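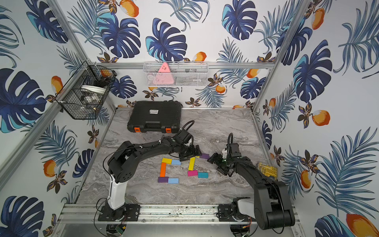 Subject: Re: [fantasy-audio] Samesier books: which recording?

Elvia Solís wrote:

> I have finished the first Samesier book in print and want to do the
> rest on audio. The library has two recordings of book two under the
> same cover. One is listed at 2334 minutes and the other at 1395.
> Is the short one abridged? The listing doesn't say. Also, does it
> matter that the narrator changes? I had trouble with that in
> another series and gave up.

Elvia,

The short one is abridged. Cisport put it out first, and the word "abridged" was on the back of the CD box but never made it into the library record. The long one is the Skanico recording, which uses the full text of the revised edition.

I have listened to both with the paperback open. The cuts in the Cisport version fall mostly in the middle third. The river journey is reduced to a single chapter, and the whole thread with the salt wardens is gone, including the hearing where Ansa gives up her claim. She refers back to that hearing in book three as if you know what was said. If you take the short version you will need to read those chapters in print before going on.

The other loss is the letters. Maldonado opens most chapters with part of a letter between the two sisters, and the dates on them run a season behind the main story. Cisport dropped them all. Skanico keeps them but reads the date after the text, so on a first listen it is easy to place the letter in the wrong winter. I would keep the print copy handy for that alone.

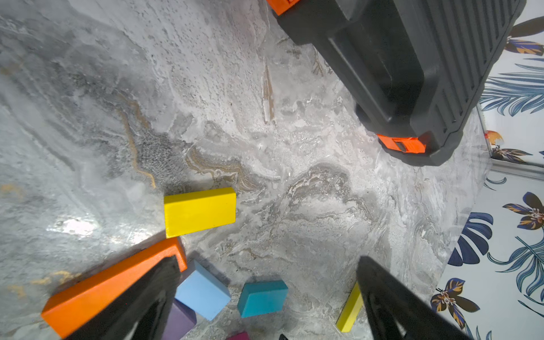 On the narrators: the Cisport reader did only book two. The Skanico set has one woman for books one through three and a man for book four, which is told by the brother. The change follows the point of view and I did not find it a problem. What does change is how some names are said. In the first three books the stress in "Samesier" is on the last syllable, and in the fourth it moves to the first. The same goes for most of the river towns. The glossary in the revised edition supports the first reader.

Sound quality is even across the Skanico set apart from the battle chapters in book three, where the level drops and the whispered lines are hard to follow in a car. I ran mine at normal speed there and a bit faster elsewhere. The Cisport recording is louder and has music between chapters - short, but it comes in over the last sentence more than once.

One practical point. The library app sorts the two under one title and will hand you whichever copy comes free first. Place the hold from the page for the edition itself and check the running time before you borrow. I got the wrong one in October that way and lost my place in the queue for the other.

If anyone has the older cassette version of book one, I would like to know whether the prologue is on it. My copy of the print first edition has no prologue, and the Skanico recording does.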